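Fukenthorpe annex – room fit-out meeting, 6/22/23

Present: Fengying Shao (chair), Haiyan Wan, Danjuma Chukwu, Jingyi Jin (minutes)
Apologies: Ayanda Sithole

## 1. Previous minutes

Minutes of the May meeting accepted with one correction. Under item 4, "door closer" should read "door stop". JJ has corrected the filed copy.

## 2. Matters arising

- Key cabinet: labels reprinted. Closed.
- Blind in Room 5: replacement cord received, wrong length. HW has returned it and is waiting for a credit note.
- Floor in the corridor: Vukadinović has confirmed that the lifted edge by the fire door falls under the original work. Visit to be arranged by DC.

## 3. Storage

HW reported that the tall cupboards from Urken can be delivered flat or assembled. Assembled units will not clear the turn at the top of the stairs. Agreed to take them flat. DC asked that the wall fixings be ordered at the same time, as the ones supplied last year did not suit the partition.

Shelf depth was discussed again. The present bins overhang the shallow shelves, and people put them on the floor instead. FS preferred the deeper shelf throughout. Agreed, except behind the door in Room 5, where the swing does not allow it.

**Action:** HW to place the order, quoting reference 391.

## 4. Lighting

DC has compared the two lamp types on trial in Room 5. The cooler lamp gives more glare on light surfaces. The warmer one makes small printed labels harder to read in the late afternoon. No decision. AS has views on this and the item is carried over.

## 5. Cleaning

The cleaning sheet still lists the old surfaces. JJ to rewrite it. Abrasive pads are to be taken out of the cleaning cupboard. Drimosent, who supplied the tabletops, specify a soft cloth and a neutral cleaner, and the guarantee does not cover scratches caused by anything else.

DC asked whether tape may be used on the tabletops. Low-tack only, and removed at the end of the day – HW has already spent one morning on residue.

## 6. Room 7: tabletop and wall
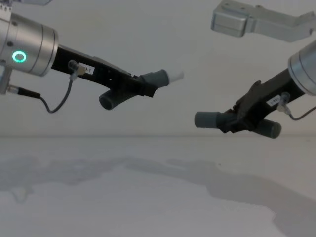
*Room 7, white tabletop and off-white wall.*

The plain white top was accepted as the standard for the remaining tables. FS had earlier asked for a gray option, and withdrew the request.

Wall color: the choice is between keeping the pale off-white and repainting to match the tabletop. HW pointed out that a matching white would make the back edge of the table harder to pick out. Agreed to keep the off-white. Touch-up paint to be mixed from the code on the original can, which DC believes is in the basement store. If the can is not found, Vukadinović will be asked for the code during the floor visit.

Table height was raised by JJ and left for the next meeting.

**Action:** DC to look for the can. HW to confirm the tabletop order with Drimosent.

## 7. Budget

Spending to date is within the sum approved in May. FS approved a further $100 for wall fixings, cloths and low-tack tape. Receipts to JJ.

## 8. Any other business

Room 5 will be closed for 90 minutes on the day of the cupboard delivery. Notice to go on the door – JJ.

Next meeting: date to be set when AS is back.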